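Workshop notebook, Haberkorn bench
2026-01-29

Archtop guitar, Gidard, laminated top, floating bridge, single neck pickup. Received from the Jidby jazz program with a request for a full setup before the spring concerts in April. The instrument had been in storage with the strings at full tension.

Condition on arrival. Neck relief was excessive, with a visible bow between the third and tenth frets. Action at the octave was too high for comfortable chord work. The bridge had been moved toward the tailpiece at some point and intonation was sharp on the bass side and flat on the treble side. Fret wear is light. The binding is sound except for a short open seam at the cutaway, which was marked with tape and left for a later session.

Work carried out. The truss rod nut was stiff. It was cleaned, given a small amount of light lubricant and turned in 3 stages, with a rest of 20 minutes between stages. The neck responded evenly. Relief is now within our usual range for this style of playing – slightly more than for an electric, as the player uses a heavy right hand in rhythm sections.

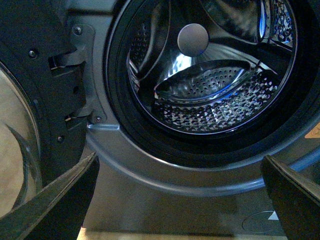 The bridge base did not sit flush with the top. Fine paper was laid face up over the arch and the base was drawn across it in short strokes until contact was even on both feet. This took longer than planned. The base is rosewood and quite dense, and the treble foot had been shaped badly in an earlier repair. The saddle slots were then recut for the new string set, gauge 14 to the present specification, with a wound third.

Intonation was set by ear against the octave harmonic and then checked on the bench tuner. The low E remains a little sharp above the twelfth fret. This is acceptable and should be noted on the return sheet.

Electronics. The Orkier pickup was tested and reads normally. The volume control was noisy through the first part of its travel. Contact cleaner reduced the noise but did not remove it. A replacement control has been requested. The output jack was loose and has been tightened with a new washer. Hum at high volume is present and is normal for this type of single coil. 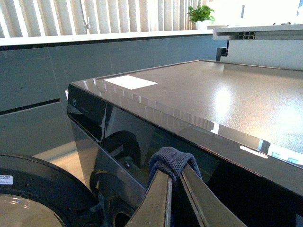
Playing test. The guitar was played for 30 minutes through the small bench amplifier, first at low volume with the tone control rolled back, then acoustically. Chord melody in the lower positions is clear and well balanced. Single notes above the tenth fret are thinner than on the other archtop in the program, and a higher pickup position on the treble side helped only slightly. There is a faint rattle on the open A, traced to the tailpiece hinge. A strip of felt was placed under the hinge and the rattle stopped.

Outstanding items:
Replace volume control when the part is received.
Glue and clamp binding at the cutaway.
Recheck relief after the new strings have settled.
Mark the bridge position on the top with low-tack tape before any string change.

Colleagues working on this instrument are asked to change strings one at a time. The bridge is held by string pressure only, and its present position should be kept until the final check.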